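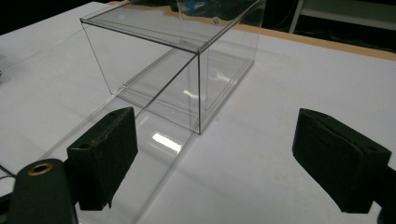
I finally made it to the Grumero open day! I'd been meaning to go for ages, mostly because half the door readers in the buildings I look after are theirs and I've only ever known them as beige lumps that beep at people. They make access badges and fobs and the readers that go with them, in a low brick building out past the rail yard. The invite said 9:30 on Tuesday, and I got there early enough to stand in the parking lot with a coffee and feel a bit silly.

You sign in at a desk and get a visitor badge, and of course the first thing everyone did (me included) was hold it up to a phone to see what it was. Mine was a plain 13.56 MHz card and my phone read the ID right off. The woman at the desk had clearly watched people do this all morning.

First stop was the encoding room. They load blank cards in trays of 500 and a machine writes each one, reads it back, and kicks it into a reject bin if the two don't match. It goes faster than you'd think. I asked what usually lands in the bin and was told it's mostly antenna trouble, a bad join between the coil and the chip, and hardly ever the chip itself. That made me feel better about a batch of fobs we had last winter that only worked if you held them at an angle like you were trying to pick a lock.

Then came the part I'd really come for, the read range bench. They had one of their old low-frequency readers next to the newer Verus, and you could slide a fob along a ruler until the thing beeped. Bring your own fobs, the invite said, so I'd brought a bag of ours, and two of them wouldn't read at all on the Verus. The engineer running the bench had a look and said they were the older 125 kHz kind, and that the Verus only listens on the higher frequency unless you order it with both antennas. So that's a question for our supplier, who told me something pretty different on the phone. I wrote the part number on my hand and then washed my hands at lunch, so I'll be emailing them for it.

There was a talk after lunch (good sandwiches, weak tea) by somebody from Nowakowski, the installers, about moving a big site over from old fobs to new ones. They did an office block with 790 badge holders and ran both systems side by side for 12 weeks. His main advice was to change the default passwords on anything you can write to before you hand it out, and to write down what you changed them to. Everyone laughed, and then a lot of people went quiet and looked at their notebooks. I have inherited a drawer of fobs with a password that went out the door with the last guy, so I was one of the quiet ones.

The last hour was a free-for-all around the demo tables. I spent most of it at the Brorel stand, where they had a little handheld reader that tells you what type of chip you've got before you waste an afternoon guessing. I want one badly. No price on it, and the person at the stand said they were still working that out, so I left my email.

Parking was free, and if you go next year, bring a jacket for the encoding room, it's freezing in there.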